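Gremel Hall
Room Condition and Safety Inspection: Spring Checklist with Inspector Comments
Office of Residence Life, Barredo College

Scope
This checklist covers the student rooms, corridors and shared kitchens of Gremel Hall. Pila House is inspected under a separate form. Each item is marked Satisfactory, Needs Correction or Referred. Items marked Needs Correction must be resolved by the resident before the April follow-up visit. Items marked Referred have been sent to Facilities and require no action by the resident.

Inspector: Getsemaní Ayala
Reviewed by: Jennylyn Ambrosio, Residence Life

Section 1. Doors and Exits

1.1 Room door closes and latches without being pushed. Needs Correction.
Comment: Doors on the north corridor of the second floor stop short of the latch. Closers to be adjusted. Referred to Facilities for the hardware; residents are to remove over-the-door hooks.

1.2 Path from bed to door is clear. Satisfactory.
Comment: Bicycles may not be kept in rooms. The covered rack by the Gemon Street entrance is open to all residents.

1.3 Stairwell doors are not propped. Needs Correction.
Comment: A rubber wedge was removed from the east stairwell on the ground floor. It may be claimed at the front desk.

1.4 Evacuation map posted on the inside of the room door. Satisfactory.
Comment: Maps in the corner rooms still show the old assembly point. Replacement maps have been ordered.

Section 2. Smoke Detectors and Sprinklers

2.1 Detector is uncovered and shows a steady green light. Satisfactory.

2.2 Nothing is hung from sprinkler heads or pipes. Needs Correction.
Comment: Clothes hangers found on the pipe in the third floor laundry alcove. A second finding will be handled as a conduct matter.

2.3 Stored items are at least 18 inches below the sprinkler heads. Satisfactory.

Section 3. Electrical

3.1 Power strips have a built-in breaker and are plugged directly into the wall. Needs Correction.
Comment: Strips connected to other strips were found in the lounge. Extension cords without a breaker are not permitted in any room.

3.2 No cords run under rugs, beds or doors. Satisfactory.

3.3 Refrigerator is an approved model, one per room. Satisfactory.
Comment: Approved models draw no more than 80 watts. The label on the back of the unit must be readable.

3.4 No space heaters or hot plates. Satisfactory.

Section 4. Furniture and Storage

4.1 College furniture is present and undamaged. Satisfactory, with exceptions listed on the room sheets.
Comment: Charges for missing or broken pieces are set each year. The current charge for a desk is $485, and for a mattress $400. Wear from ordinary use is not charged.

4.2 Shelves are secure and not overloaded. Needs Correction.
Comment: Heavy books should be moved to the lower shelves. Residents may not drill into the wall to add a bracket. 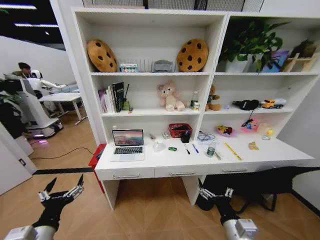
Getsemaní Ayala asked that the wording of 4.2 be changed before the next round, as the form does not say what counts as overloaded, and two inspectors could mark the same shelf differently. A visible bow in the board would be a fair test, in Ayala's view, and residents could check for it themselves.

The office has accepted the change. Until the new form is issued, inspectors will mark a shelf Needs Correction only where the board is bowed or a support is loose, and will write the reason on the room sheet.

4.3 Beds set at an approved height. Satisfactory.
Comment: Height changes are made by Facilities on request. Cinder blocks and homemade risers are not permitted.

Section 5. Shared Kitchens

5.1 Fire extinguisher in place, pin and seal intact. Satisfactory.

5.2 Range hood filter clean. Needs Correction.
Comment: Second floor kitchen. Referred. The range is out of service until the filter has been replaced.

5.3 Food is labeled and within date. Needs Correction.
Comment: Unlabeled food will be discarded at 6 p.m. on the day of the follow-up visit.

Follow-Up
Residents with an open item will receive a copy of their room sheet by campus mail. A resident who disagrees with a finding may write to Jennylyn Ambrosio at the Residence Life office before the follow-up visit, giving the room number and the item number. Rooms with no open items will not be entered again this term except for repairs or in an emergency.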